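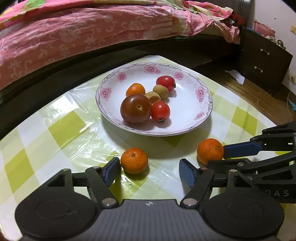 Garras em comparação: notas da bancada de Drenania

Neste mês de julho continuamos a comparação entre as duas garras manuais que usamos para gravar demonstrações. A primeira tem os dedos originais da Schnyder, a segunda recebeu almofadas da Bindine, um pouco mais macias. As duas levam câmara própria e trabalham ao mesmo tempo sobre a mesma mesa, uma para cada mão.

A tarefa é simples de explicar: pegar nas laranjas que estão sobre a toalha e colocá-las no prato, junto do tomate e das outras frutas, sem empurrar o que já lá se encontra. Gravámos 40 repetições com cada par de almofadas. As laranjas deram menos trabalho do que esperávamos, porque a casca é rugosa e a almofada azul agarra bem. Com os tomates foi diferente. A pele é lisa e os dedos originais deixaram escapar 7, enquanto as almofadas macias deixaram escapar dois.

Há um ponto que ainda nos preocupa – a toalha. É brilhante, e os reflexos brancos confundem o seguimento da posição quando a câmara passa depressa por cima deles. O padrão de losangos, pelo contrário, parece ajudar, pois dá ao programa muitos cantos para seguir. Reduzimos a velocidade de aproximação em 15 por cento e as trajetórias ficaram mais limpas, mas queremos repetir o ensaio com a luz da tarde, depois das quatro horas.

Quanto ao controlador Wamora, a nova versão já regista a abertura dos dedos das duas garras no mesmo ficheiro. Antes era preciso alinhar os dois registos à mão, e esse trabalho custava-nos quase tanto tempo como a própria gravação. Falta corrigir o atraso no arranque da garra direita.

Quem quiser receber os registos em bruto pode pedi-los pelo endereço habitual do boletim. No próximo número falaremos do desgaste das almofadas e da troca dos parafusos dos dedos.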